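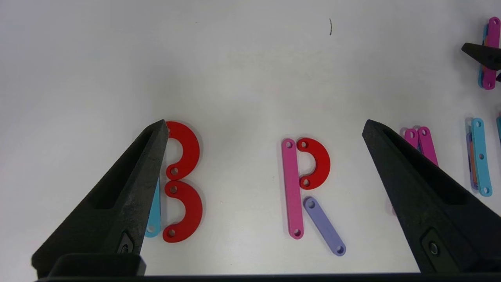 Skellville Playhouse closes main stage for counterweight replacement

4 Dec 2018

The Skellville Playhouse has closed its main auditorium while the counterweight flying system above the stage is taken out and replaced. Performances already on sale have been moved to the studio theater on the ground floor, and one production, the touring revival of "The Salt Ledger", has been withdrawn from the season.

The decision follows a routine inspection by rigging contractor Heltirwood, which found wear in the head block bearings and uneven tension across several of the lift lines. The system remained within its rated load at the time of the inspection. Heltirwood recommended that no scenery be flown over performers until the affected line sets had been rebuilt, and the theater chose to replace the whole installation at once instead of working through it in stages.

The existing rig is a single-purchase design operated by hand from a gallery at stage left. The new one keeps that arrangement for most of the line sets. Six positions, those used most often for heavy drops and for the house border, will be converted to motorized hoists with load sensing and a central emergency stop. The control desk will sit in the prompt corner, with a second pendant on the fly gallery for use during fit-up.

Steelwork is the slower part of the job. The loft beams were sized for hemp ropes and sandbags, then reinforced when counterweights were first installed, and the drawings for that second phase are incomplete. Structural engineers from Kumarasinghe have surveyed the grid and specified additional bracing at the stage left wall, where the hoist frames will be fixed. The bracing has to be cured and signed off at its anchor points before any hoist can be hung.

The auditorium seats 683. The studio holds far fewer, and the theater has added matinees to the December schedule to make up part of the difference. Tickets for main stage dates have been converted to unreserved studio seats in order of booking. Patrons who can't be placed at their original performance will be offered another date or a full refund, including the booking fee. More than 70 bookings had been moved to a later date by the time the closure was announced.

The in-house company's winter play, "Tirine", will go ahead with a revised staging. The original design called for three painted drops and a flown bridge in the second act. The bridge has been rebuilt as a wheeled unit at floor level, and the drops have been replaced by a single standing flat with side lighting. Running time is unchanged at just over 2 hours with one intermission. The sound design has been adjusted for the lower ceiling of the studio, and the live percussion part has been reduced to one player.

Patrons should use the side entrance on the parking lot side while the work is under way. The main lobby stays open for the box office and the coat check, but the stairs to the balcony level are closed. The studio is step-free and has two wheelchair positions, which should be booked by phone. The hearing loop in the main auditorium does not extend to the studio - portable receivers are available from the box office before each performance.

Costume and prop storage under the stage is also affected. Stock has been moved to a rented unit, and loans to schools and amateur groups are suspended until it returns. Items already on loan can be kept until the end of their agreed period and handed in at the stage door.

The theater has not given a reopening date for the main stage. It says one will be set once the bracing has passed inspection and the hoists have completed load testing. The spring season brochure will be issued as planned, with main stage titles listed as subject to confirmation.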